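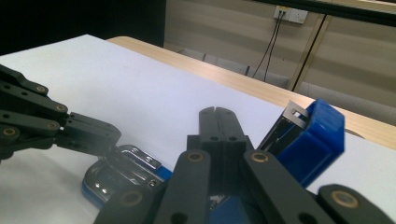
Budget first, inspection second, is how purchasing at Plallberg would like it done, and they wrote back to say so: why walk around checking grippers before there's any money to replace them? Fair question. My answer is that I can't ask for money until I know what's worn, so I did the walk-around anyway, and the comments are below each item. Sorry in advance for the length (I get going and can't stop).

Bench gripper checklist, pre-purchase round
Date: 9th February
Covers: hand-held units, tabletop pair, bench and power

1. Finger tips close flush, no gap at the seam
OK on the tabletop pair. One of the hand-held units closes a hair crooked. It still picks up office stuff, so I'm calling it usable, but I've put a spare set of fingers on the list. Fortin sells them in sets only, annoying if you need just one side!

2. Pivots and linkages move freely, no side play
Needs attention. There's a little wobble on two of the hand-held ones. I wiggled every joint by hand and marked the bad ones with tape. Please leave the tape on until the parts come in.

3. Screws tight at the base of the fingers
OK after a quarter turn here and there. We keep borrowing the small hex keys from the other bench, so I added our own set to the budget. Cheapest line on the whole sheet.

4. Pinch points known to everyone using the bench
OK, with a nag from me. Metal staplers are on the practice list now, and an opened stapler has its own ways of getting you. Empty it before it goes on the table, hands out before the fingers move, and if it slides, let it slide.

5. Work surface clean, sheet flat and not bunched
OK. I'd like two more white sheets so one can be in the wash. Purchasing asked if paper would do. I tried paper once and it tore in the first hour, so no, cloth please.

6. Plugs seated, cords behind the table and off the floor
Partly OK. Everything is seated, but I don't like how many things we're about to add. If we get the Voltitis charging station we'll need another outlet, and that's an electrician, and that's a separate quote. I have NOT put it in the total yet. Somebody remind me.

7. Stop switch tested
OK. Tested it 6 times because I kept getting distracted and losing track of which arm I was on.

8. Spare parts drawer matches the parts sheet
Fail. The sheet says we have pivot rings, the drawer says we don't. I ordered a bag of 100 last time and I have no idea where it went. Check your pockets, I guess?

9. Practice objects in decent shape
OK. A few are getting scratched up, fine for what we do. Cheap to replace, so I lumped them under supplies.

What I'm asking for

Right now the parts, the hex keys, the sheets and the supplies come to $2,671 before shipping. The Flilov quote for a whole new gripper pair is sitting in the same folder, but I'd hold off on that one until June. The lead time they gave us is roughly 41 days, so if we wait past June we'll be stuck with the wobbly ones into fall, and I don't want that either.

Still open: item 2 (waiting on parts), item 6 (electrician quote), item 8 (the mystery bag). I'll redo the pivots once the new rings are in and add my notes to this same sheet.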